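Two Arms, One Countertop: The Netley Bench Kit Under Review

By Kojo Sowah
July 15, 2025

The Netley is sold by Fotcombe as a two-arm manipulation kit for small labs and product teams that want to collect demonstration data without building the hardware themselves. It ships in three crates and assembles on a standard bench. The vendor quotes one working day for setup. Ours took a day and a half, most of it spent on rail alignment and on a firmware mismatch between the left and right controllers.

The kit consists of two arms, two parallel grippers, wrist cameras, a rail set, a workstation image and a one-year license for Baluyot, the recording and playback software. Everything except the workstation itself is included in the base price. Spare fingers are extra, and a buyer should order them up front, as the lead time at the time of our order was 25 days.

We tested the Netley on kitchen items. Jayson Ocampo, who ran the trials, set up a pick-and-place task with whole produce and a bowl. Produce is a fair test for this class of gripper. Shapes vary from piece to piece, surfaces range from slick to rough, and too much closing force leaves a mark that can be inspected afterward. 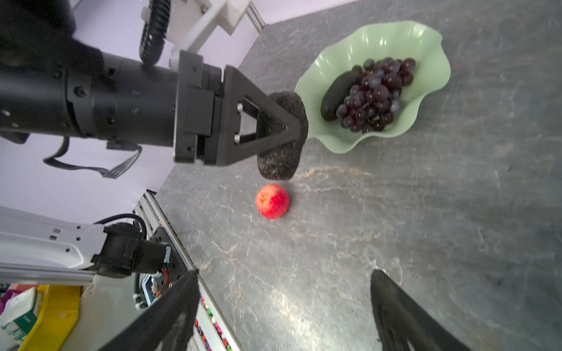

Closing force is set in software on a scale from 1 to 100. The scale has no units, and the manual does not supply a conversion. Ocampo settled on a value of 20 for everything in the produce set and left it there. Over 500 recorded attempts, the kit completed the task without operator correction in all but 172. Most of the failures were missed approaches, with the fingers closing to one side of the item. Drops after a good grasp were less common and came mainly from round items picked too high.

The wrist cameras are the strongest part of the package. Exposure holds steady under mixed lighting, and the time stamps from both arms stay in step over long sessions. The view includes the fingertips, so an operator can judge contact directly from the video. Glossy surfaces produce small highlights but caused no tracking faults in our runs.

Cable routing is weaker. The guides supplied with the kit cover the upper links well, but the last section near the wrist is left to the buyer. Amado Estrella, a technician at the integrator Gudmont, told us he adds his own clips to every unit before handing it over. "The connector is good," he said. "The strain relief is a zip tie, and you supply the zip tie."

Baluyot does its job with few extras. Recording starts from a foot pedal or a hot key. Episodes can be trimmed and labeled but not merged. Export is limited to two formats, and a third is promised for November – the vendor would not commit to a date within the month.

Support was prompt. Two tickets were answered the same day, and the firmware mismatch was closed with a patched file and a clear set of instructions.

For a group that already has its own rails and software, the arms alone are hard to justify at this price. For a group starting from a bare bench, the Netley saves several weeks of integration work. Order the spare fingers, and plan on rerouting the wrist cable before the first long session.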